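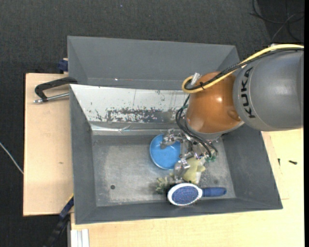
Sorting small household things from one big bin

Print this page | E-mail this page

March, by Šťastný

In many homes there is one large bin where everything goes when there is no time. It stands in the hall or beside the stairs, and by the end of winter it holds a bowl from the kitchen, a hairbrush, some toy, a thing from the garden. I have kept such a bin for years and I am not against it. It only needs to be emptied properly, and for this I have a few habits.

Choose a bin with sloping walls

A wide grey bin with walls that lean outwards is easier than a deep box with straight walls. The hand goes to the bottom without scratching the knuckles. The floor will get scuffed quite soon. A lighter floor is still better than a black one, small things can be seen on it.

Take the bowl first

Shallow bowls are the worst to pick up when they lie flat, for the fingers slide on the curve. If the bowl has a raised rim, take it by the rim, with one finger inside and the thumb outside. Do not pull it across the other things, lift it straight up. A plastic bowl that was in the bin for a long time should be washed with warm water and washing-up liquid before it returns to the cupboard, also when it looks clean.

Then the hairbrush

A brush should be lifted by the handle and looked over before it goes back to the bathroom. Dust and threads go between the bristles very easily. My way of cleaning:

1. Pull out the hair with the tail of a comb, from the middle of the pad to the edge.
2. Put 2 drops of mild shampoo in a basin of lukewarm water.
3. Move only the bristles in the water. If the brush has a soft cushion pad, do not leave it to soak, the water goes under the pad and stays there.
4. Rinse quickly and lay it on a towel with the bristles down, overnight.

If there are small dots on the ends of the bristles, do not scrape them with a nail. They come off and afterwards the brush is sharp on the head.

Soft things and things with points

Soft pieces with an uneven edge I take last, with the whole hand, and shake them over the bin. Artificial leaves and other spiky little things I rinse under the tap and dry with an old toothbrush between the points. They like to hide behind something bigger, so look behind the brush before you say the bin is empty.

Where it all goes afterwards

I use two smaller boxes with labels, one for the bathroom and one for the kitchen. Mine are from Clarner and they are 190 mm high, so they fit under the lowest shelf. The Rendar ones are prettier but the lid opens by itself. What has no place in either box waits one week on the window sill, and then somebody must decide.

The bin itself

Wipe it with a damp cloth and a little bicarbonate of soda, corners first. Grey marks on the floor of the bin mostly stay, and I have stopped fighting with them. Let it dry upside down. In our flat in Flarkham I do this in the bath, with an old towel under the rim so that the enamel is not scratched.

Print this page | E-mail this page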